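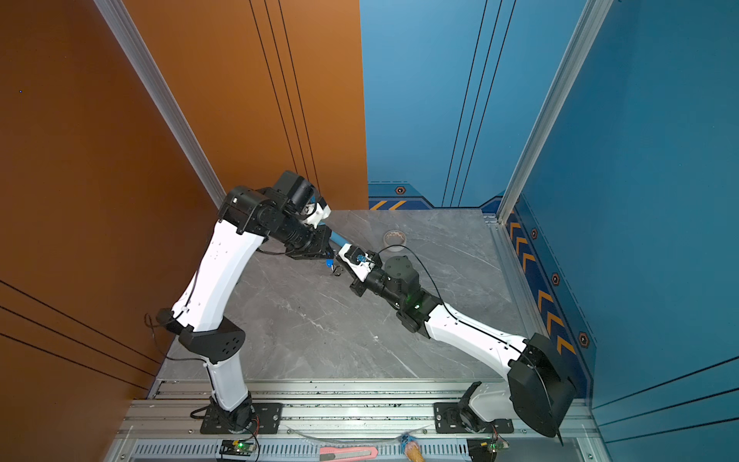 A reader wrote in after the last post to say that my descaling interval was far too long, and that anyone on Golow water should be running citric acid through the kettle every two weeks. The comment went on to claim that a filter jug makes no difference at all. I had been descaling every 35 days, so I went back through my notes.

The first half of the comment holds up. The second half doesn't, at least in my kitchen.

## Water

Golow supply is hard. My drop test kit needs 16 drops to change color on cold tap water, and one drop is one German degree, so call it very hard by most charts. Filtered water from a fresh Drastier cartridge takes 9 drops. By the end of the fourth week the same cartridge gives 14, and at that point I am mostly paying for a jug.

The printed cartridge life assumes softer water than mine. I now write the install date on the lid in pencil and swap when the test reaches 12.

## Kettle

The kettle is a Dramani with a concealed element and a flat steel base. Scale on a flat base is easy to see but slow to come off in the corners where the wall meets the floor. Procedure:

1. Fill with 1 liter of tap water and bring to a boil.
2. Switch off, wait five minutes, add 30 g of citric acid. Adding it at a full boil foams over.
3. Leave for 20 minutes with the lid open.
4. Empty, rinse twice, boil one plain fill and discard it.

Vinegar works too, but it takes longer and the smell stays in the spout mesh for days. The mesh pulls out on this model - soak it in a cup of the same solution.

## Weight

I weighed the empty kettle before and after the last two rounds. Fully clean it is 1585 g on my kitchen scale, lid on, mesh in. After 35 days on tap water it had gained 11 g. After 35 days on filtered water, with one cartridge change, it had gained 4 g. The scale reads to 1 g, so treat the smaller number with some care, and I didn't log how many fills went through in either period. I boil about the same amount most mornings, but that is a weak control.

Even so, the filter is doing something. Whether it is worth the price of the cartridges is a separate matter. Citric acid in a 1 kg bag from Ninditz is far cheaper per month than filtering, and if the tea tasted the same I would drop the jug. It doesn't, to me. Black tea on unfiltered water gets a film on top within a few minutes and leaves a brown ring on the cup.

I have moved to a two-week interval with 15 g of acid per round. The next weighing will be after the current cartridge is done.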